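From: M. (Pamberg)
To: the knitwear list
Date: 29 December 2020
Subject: Re: Skornico Aranda, sizing and pilling

Cillian Moynihan wrote:

> Has anyone bought the Aranda sweater from Skornico lately? My sister
> gave me one for Christmas, a medium in the dark green, and it is
> tight under the arms but much too long in the body. I always wear a
> medium. I have an older one from the same brand and it fits me like
> it was made for me.
>
> Also it is already pilling at the sides after three days. For a
> sweater that costs 90 I expected better. Should I exchange it for a
> large, or is the large only longer again? And do you use a comb or
> one of those small electric shavers? I am a bit afraid of the
> shavers.
>
> The gift receipt is from Adgate, if that matters.
>
> Cillian

Hello Cillian, hello all,

I have two Arandas, one old and one new, so maybe I can help you. The old one I bought in the year 2000, in the first winter I lived here, and I still wear it on weekends. The new one I bought this October in the small shop in Pamberg. Both are medium.

They are not the same sweater anymore. I put one on top of the other on my bed. The new one is longer in the body, and the armhole is cut higher, so it sits close under the arm. The shoulders are the same. The neck is a little wider on the new one, but this could be because I tried it on many times in the shop and pulled at it.

The weight is also different. My old one is 660 grams on the kitchen scale, and the new one is clearly lighter in the hand. I did not weigh the new one, I must admit, because it was drying when I thought of it. So if you feel that the new one is thinner, I think you feel it correctly.

About the large: my husband has it in gray. On him the armhole is good, but the body is again longer, and he folds the bottom edge to the inside, which makes a thick roll at the hips. If you are not tall, I would not take the large. What you can ask for is the "short" version. It is not on the hanger in most shops and on the website you find it only if you type the style number, 1233, in the search field. The short has the same chest as the regular large but the body of the old medium. It comes in dark green, navy and oatmeal. I don't know if Adgate keeps it, but they ordered a cardigan for me once and it took less than two weeks. 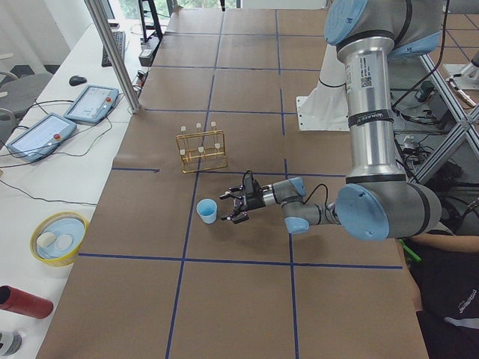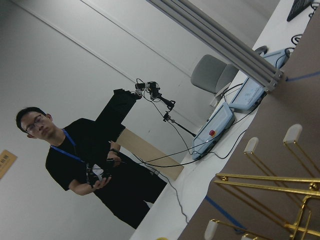
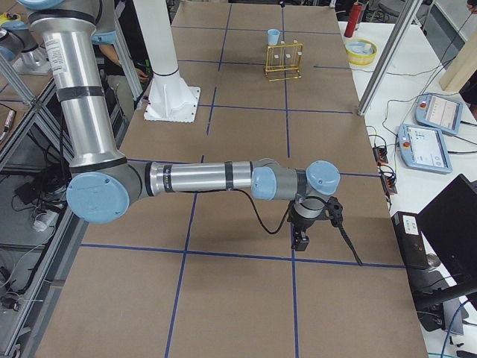 With the gift receipt you should be careful about one thing. Adgate takes back knitwear only with the paper tag still on it, and they look at the sides and the elbows. If you have worn it three days and it is pilling, they can say no to an exchange. I would go in person and not send it by mail. Say first that it is pilling, before they find it by themselves. When I did this with a scarf, the lady was very friendly and offered me store credit, and I had not even asked for it.

Now the pilling. Three days is fast, but the sides are where the arm rubs, and if the sweater is tight there it rubs more. So the two problems you have are maybe only one problem. My new one pilled very much in the first month and then it became calmer. The old one never pilled so much, but after so many years I could also have forgotten it.

I use a comb for the body and my fingers for the cuffs. The comb must be dry and the sweater must lie flat on something hard. Pull always in one direction, from the shoulder down, with short moves. Don't press. For the electric shaver I understand your fear, I made a hole with one in a black turtleneck and I was sad for a week — but the shaver was not guilty, I was holding the wool up in the air with the other hand. On a table, with the fabric smooth and no folds under it, it is fine. I would still wait until you know if you are keeping the sweater, because a shaved sweater is surely not accepted back.

For the washing: cold water, a little wool soap, no more than ten minutes. Then roll it in a towel and dry it flat. Please don't hang it. The new Aranda is already long and it will grow! Mine got longer by the width of two fingers after I put it over the shower bar one night. I washed it again and pushed it into shape with my hands, and most of the length went away, but the bottom edge is still a bit wavy.

One question from my side to the list. Does someone know if the oatmeal color is really undyed wool? On the label inside mine (the new one, it is oatmeal) it says only "natural shade," and this can mean many things. After the first wash the water was slightly yellow. I would like to buy a hat to match, but if the color will change more I prefer to wait.

Cillian, please write what Adgate said to you, and if they had the short one there to try. I am thinking about it for myself too, in navy, if they put it on sale in January.

Greetings from Pamberg,
M.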